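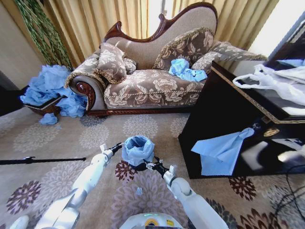

Bin with light-blue liner, patterned carpet.

Notebook entry, Monday, March 6, 2023

Subject: mobile layout of the public service pages, second round of checks.

The Munamden municipal portal was tested again this morning on small screens. Of the 100 pages in the sample, 5 still fail to resize. All of them belong to the older permit section, which was moved over from the Bestach system without new templates. The remaining pages load correctly, although the language menu covers the search box when the phone is held sideways.

The address form was tried with the contrast setting on and off. Error messages are now read aloud by the screen reader, but only after the second attempt to submit. This has been entered in the defect list as open.

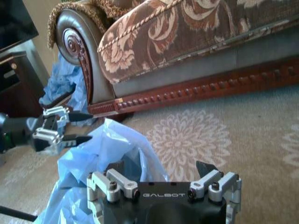
Flestska Digital Services Laboratory – Public Access Team

Work continued after lunch on the login step. The Segura sign-in page returns the visitor to the portal home page and drops the form that was being filled in. The fault was reproduced on three phones and on one tablet. It does not appear on desktop machines. Server logs for the test period were saved to the shared folder under the usual naming rule.

Wording was reviewed for two of the notices sent to residents by text message. The reminder for parking permits is too long and is split into separate messages on older handsets. A shorter version has been drafted and awaits approval by the communications office. The notice on school registration may stay as it is.

Colleagues are asked not to change the style sheet until the permit templates have been replaced. The last edit altered the button color on the payment page, and the earlier screenshots can no longer be used for comparison.

Open points: sideways menu, late error message, lost form after sign-in. The full accessibility review remains planned for June. The test accounts expire before then and must be renewed through the Munamden help desk – request not yet sent.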